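Media and Celebrity, session 6
Handout: How a rumour becomes a story

Please read this before the seminar. It is based on my own notes and on the small archive we keep for the course, which has 228 clippings about singers and television actors.

1. The first item

Most couple rumours begin with a very short text. Our main case is the singer Hortensia Carrasco. In January a fan page wrote that she was seen leaving the Studach theatre with an actor from the series Hatden. The post had 26 words and no source. By the evening it had been shared almost 1,000 times.

2. The repetition

Entertainment sites then quote each other. Look at the verbs: "was seen" becomes "was spotted together", and later "is dating". No new fact has arrived between the first version and the third — only the grammar is different. Mark these verbs in your copy with a pencil, we will compare them in class.
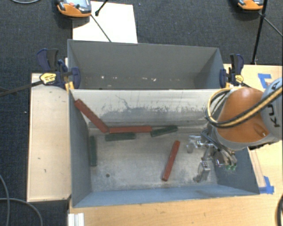

Ye-seo Nam wrote in the course forum that the fans should not carry all the blame, as many of them had asked for a source on the same evening and received no answer from the sites. I agree with this, and I have added her comment to the reading. It also shows that the audience is a part of the process and can slow it down.

3. The denial

An agency has two usual ways: to deny quickly, or to stay silent until the next record or film is announced. Carrasco's agency, Bonier, waited. Its statement said that the two artists "are good colleagues", a formula which you will meet again in sessions 7 and 8. Several sites used it as a headline with a question mark.

For next time

Choose one rumour from the archive and write 200 words on how its wording changes. Do not judge if the rumour is true. Give the headline of each version and say who is quoted. If nobody is quoted, write this also.

Hand in by Apr 27, 2019, on paper or by e-mail.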